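June
by Biljana Karagiannis

So I finally played all 18 at Dutdale, in one go, walking, carrying my own bag, and my feet are killing me. I'm writing this on the couch with my shoes off and I don't plan to get up again until it's dark!

We teed off early, me and Takumi Sakai, who plays off a much lower handicap than I do and is very nice about it. The front nine was ugly. I put two in the pond on the fourth (the same spot, pretty much the same splash) and three-putted the fifth and sixth. Takumi kept saying "good tempo" and I kept wanting to throw a head cover at him. My new irons felt fine on the range, but on the course every one of them wanted to go right. I think I'm standing too close to the ball again. Oltar told me that back in the winter and I nodded and ignored him.

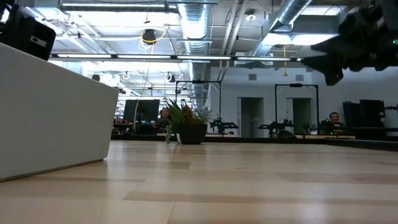
The table at work, pale wood and big white block.

Then the back nine, oh my. I parred ten, I parred eleven, and on thirteen I rolled in a putt from 30 feet that broke twice and dropped in the side door. I yelled so loud the group on the next tee turned around. Takumi took his hat off and bowed. I've gone over that putt in my head all afternoon and I still can't say how hard I hit it, I just sort of looked at the hole and went.

I gave a couple back on sixteen, where the wind got up and my drive ended in the long stuff under the pines, and I had to chip out sideways. Still, I closed with a par on eighteen and a sandwich (turkey, too much mustard) on the patio. We sat there a good long while talking about the club championship. Milošević is the favorite every year and I guess he will be again. Takumi wants me to put my name down for the net division. I said maybe. I did take the form, it's in the side pocket with the tees.

Need to do: new glove, the old one has a hole at the thumb. Call Skotov about regripping the putter, or maybe leave it alone after thirteen. Work on the short chips, please, Biljana.

Contact | Copyright Biljana Karagiannis | Back to top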